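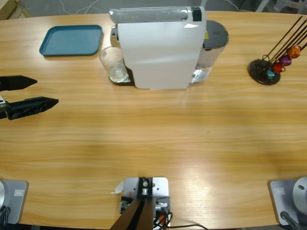

## 4. Descaling and first rinse after storage

This section is for capsule machines which stood unused during the winter, for example in a holiday room or a small office kitchen. If you use your machine every day, please go to section 5. The Birar descaler is sold in bottles of 200 ml, and one bottle is enough for one complete descaling.

**Before you start**

- Switch off the machine and pull the plug.
- Take out the used capsules, also those which fell behind the container.
- Test your water with the paper strip from the package. Write down the result, you will need it in step 7.

> **Caution:** Do not use vinegar. It can damage the seals, and the smell stays for many weeks.

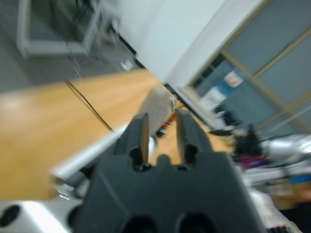
*Reading time: 4 minutes*

### 4.1 Descaling

1. Fill the water tank with one bottle of Birar descaler, then add clean cold water up to the upper line.
2. Put a bowl under the spout. It must hold the whole content of the tank. A cup is too small.
3. Connect the plug and switch on the machine. Do not insert a capsule.
4. Start the long coffee program. Repeat until half of the tank is used.
5. Switch off and wait. In February our reader Gifty Asamoah wrote to us that she waits the time of one breakfast, and we find this a good measure. With very hard water you may wait longer, but do not leave the liquid inside overnight.
6. Switch on again and let the rest of the liquid go through. Empty the bowl carefully into the sink.
7. If your test strip showed the darkest color, repeat steps 1 to 6 with a new bottle.

**Note:** Small white pieces in the bowl are normal. They are pieces of scale. If they are brown or black, clean the capsule holder with a soft brush before you continue.

### 4.2 Rinsing

1. Wash the tank by hand with warm water. Do not put it in the dishwasher, except when the manual of your machine allows it.
2. Fill the tank with clean water and let all of it run through.
3. Do this one more time. After the second tank, taste a small sip of the water when it is no longer hot. If it is still sour, rinse again.
4. Dry the drip tray and the grate with a cloth and put them back.

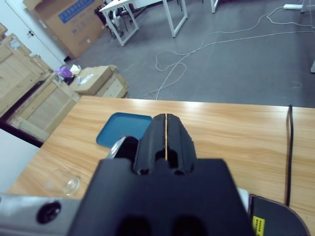
The first coffee after rinsing can taste weak, so we advise to pour it away. From the second cup the taste should be as before the winter.

> **Caution:** Steam can come from the spout for a short time after the program stops. Keep your hands away.

### 4.3 Ordering parts

Test strips have the order number 1466, and the replacement seal set has the number 3369. Both can be ordered from Porano. Please check the type plate of your machine first. The seal set does not fit models with a milk container.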